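Share this: 23 | Comments (2) | Print this page | E-mail to a friend

Dust, Cables and a Cup of Screws: How I Clean Out an Old Desktop Computer

I put off opening my computer for years. It sat under the desk in the sewing room, it hummed, and every August it started to roar like a hair dryer whenever I had more than a couple of things open. I figured that was just what old computers did in the heat. Then I took the side panel off one Friday evening and found a gray felt blanket in there that I could have quilted with.

So now it gets a cleaning every year, and so does my mother's, and so do a couple of neighbors' machines (word gets out!). I'm no technician. I learned most of this from Uwe Wunderlich, who ran the repair counter at Brineck for years before it closed, and the rest I learned by doing it wrong at least once. Take what's useful.

Before you open anything

Shut it down properly from the menu, then turn off the switch at the back if it has one, then pull the plug out of the wall. After that, hold the power button in for a few seconds. I used to skip that step and Uwe gave me such a look.

Now unplug everything else from the back. I used to think I'd remember where it all went. I did not remember where it all went. These days I wrap a bit of masking tape around each cable and write on it: screen, printer, speakers, "mystery one behind the lamp." If you'd sooner take a picture of the back with your phone, do that, but get the light on it first, or you'll end up with a lovely picture of a black hole.

Carry the case somewhere with a hard floor. The kitchen is fine, the porch is better. I lay an old cotton sheet over the table so that dropped screws don't bounce off into the next county. Don't use a fleece blanket or wool anything, and don't wear your fuzzy slippers either. Static is a real thing. I touch a bare metal part of the case before I reach in, and again whenever I come back from answering the door or stirring the soup.

What I keep in the box

Everything lives in an old Tustetti cookie tin on the top shelf:

A Phillips screwdriver, medium, and a little one for the fiddly bits
A soft paintbrush, an inch wide, never used for paint
A small makeup brush (clean!)
Cotton swabs
Pipe cleaners or twist ties for cables
Masking tape and a pen
A flashlight that stands up by itself
A muffin tin for screws

The muffin tin is my best idea in this whole page. Side panel screws go in the first cup, fan screws in the next, and so on across. They look the same and they are not the same, and forcing a coarse screw into a fine hole is how I ended up with one corner of my case held on by optimism and a zip tie.

Canned air is the other thing you need, and buy more than you think. Keep the can upright! If you tip it, you get a cold wet spray, and you don't want that on anything in there. I do short puffs, a second or two, and set the can down when it gets too chilly to hold. My brother uses his shop compressor with the pressure way down. I've seen what that thing does to a pine cone, so I'll stick with the can.

Finding your way around

Once the panel is off, lay the case on its side so the big board is flat and facing up. Everything is much easier when gravity's helping. I know it looks like a small city in there, but you really only need to recognize a few neighborhoods. The big board is the motherboard. The tall thin cards standing in a row are the memory. The metal thing with all the fins is the heatsink, and that's where most of your trouble will be, dust-wise.

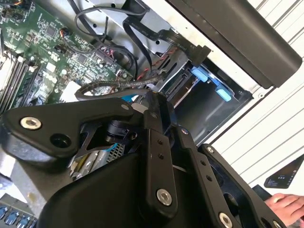
Memory modules lined up in their slots on the green board, with the silver fins of the heatsink farther in.

Start at the top and work down, same as dusting a bookcase. Go over the board with the soft brush first, hardly pressing, just flicking the fluff loose. The little chips and the tiny can-shaped parts are soldered on, but they're not there to be scrubbed. Then a few puffs of air to chase the loose stuff out of the case. Outdoors, stand upwind. I'm speaking from experience and a ruined blouse.

The memory modules I leave right where they are. Run the makeup brush along between them, lengthwise, and that's plenty. Some people like to pull them out and wipe the contacts, and if your computer has been acting up that might be worth a try, but if it's been running happily I don't see the point in disturbing it.

The heatsink

Give this most of your time. Dust packs down between the fins, and from the top they can look perfectly clean while there's a solid mat underneath. Shine the flashlight in from the side and look again.

If there's a fan near it or on top of it, hold the blades still with a fingertip or a cotton swab before you use the air. It's tempting to let it whiz around (it's a great noise!) but it isn't good for the fan. Then puff from one side, then the other, and tease out whatever's left with the small brush. A pipe cleaner with the end bent over will hook out the stubborn wads. Please be gentle. Fins on some of these bend if you so much as frown at them.

Don't unscrew the heatsink from the board just to get at it better. There's a paste under there between it and the processor, and once you've broken that seal you have to clean it all off and put fresh on. I've done it, it's not terrible, but it isn't a thing to start at nine at night when you only meant to dust.

Little wires and short cables

You'll run into small plugs here and there with thin colored wires going into them. The ones that go to the power button and the lights are especially easy to knock loose with a sleeve. Roll your sleeves up, take off your bracelet, and brush along the wires and not across them. If one does pop off, stop right then and look where it came from while it's fresh in your mind.

Loose cables draped over a fan are worth fixing while you're in there. I gather the slack and twist-tie it to something that doesn't move — never to another cable that's already tight. Leave a little give in everything. And for the love of all things, don't use the hard plastic ties and then yank them snug. I nicked a wire snipping one off and had to go to Gachanja's on the corner for a new cable, with 2 people ahead of me in line and my computer in bits on the kitchen table.

Don't use the vacuum

I know, I know. It's right there in the closet. But a plastic nozzle dragged around inside a computer can build up static, and it'll swallow a screw before you've even seen it. I use mine on the outside only, with the bristle attachment, for the vent holes at the front and back. If your case has a dust filter that slides out at the bottom (mine does, and I owned it for ages before I noticed), take it to the sink, rinse it, and let it dry all the way. Overnight. It has to be bone dry before it goes back.

Putting it back together

Look it over once more with the flashlight before the panel goes on. I check for three things: anything dangling, anything touching a fan, and any tool I've left behind. I once closed up a case with a paintbrush inside. It made a very interesting sound.

Screws should go in by hand for the first few turns. If it fights you, back it out and start again. Then plug in your taped cables, power cord last, and switch it on. Mine came back so much quieter the first time that I thought it hadn't started.

Where to keep it afterward

Off the carpet, if you can manage it. I have mine up on a low Brenen plant stand, a few inches of air underneath, and there's far less fluff in it each year. Pull it out from the wall a hand's width too. And if you have a cat who likes a warm spot, well, you'll be doing this twice a year like my sister.

Comments (2)

Patty in the valley: The muffin tin!! I've been using one saucer for everything and then guessing. Would an ice cube tray do?

Reply: Sure would, just dry it first. The muffin tin is harder to knock over, though.

More in Home Workshop

Getting Sticky Labels Off Glass Jars
A Better Way to Store Extension Cords
How to Clean a Keyboard Without Losing the Keys
Sharpening Kitchen Scissors at Home
What I Do With 200 Spare Buttons

Print this page | E-mail to a friend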